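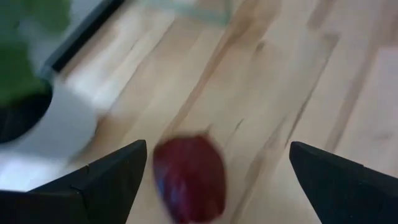
Section 4: Setting Up the Wrist Camera and Fingers on the Dimine Tabletop Cell

Welcome to the fun part! By now the arm is bolted down and powered, and the Wurnell control app can see it. In this section you'll get the wrist camera and the two fingers working together, so the cell can pick up small, rounded things without squashing them.

Set aside 20 minutes for your first time through. After that it goes much faster.

You will need:
The hex key from the Fimesden tool pouch
A dry lint-free cloth
One small, smooth test object
A clear patch of table under the gripper

4.1 Fitting the fingers

1. Press the red stop button on the base and wait for the status light to go out.
2. Slide each finger onto its carriage until the shoulder sits flush.
3. Fit the 2 screws on each side and turn them finger-tight.
4. Close the fingers slowly by hand. The tips should meet evenly, with neither one standing higher.
5. Tighten the screws with the hex key, going back and forth between the two sides.

CAUTION: Keep your own fingers away from the tips once the stop button is released. The gripper homes itself as soon as it wakes up, and it's quick!

4.2 Checking the camera view

1. Release the stop button and let the arm home.
2. Open Camera > Wrist in the app.
3. Jog the arm down until the tips are 12 cm above the table.
4. Open the gripper all the way. You want one finger coming in from each side of the picture, both tips in view and at nearly the same height.
5. If one tip sits higher than the other, loosen the camera clamp, turn the camera a hair, and look again. Tiny moves go a long way.

NOTE: The picture will look soft when you work this close. The lens has a fixed focus, and the Coutinho tracking software only needs a good patch of color and an outline to go on. If the view is still hazy higher up, wipe the lens with the cloth.

NOTE: Watch out for glare. A bright white patch on the table can hide an edge completely. Try moving the lamp before you touch the exposure slider. Shiny objects will still show a highlight or two, and that's fine.

4.3 Your first centered pick

1. Put the test object between the open fingers. It can be closer to one side.
2. Tap Center. The wrist shifts sideways until the gaps match.
3. Set grip force to 4 and tap Close.
4. Raise the arm slowly and watch the object. If it slips, lower the arm, open up, and add one step of force.

CAUTION: Don't skip centering. A finger that touches early will shove the object across the table and can bend the carriage pin.

When you get a clean lift, tap Save Pose and give it a name you'll remember. Do a few more with different shapes while you're at it, it's a great way to get a feel for the machine! Finger cleaning and pad replacement are covered in Section 5.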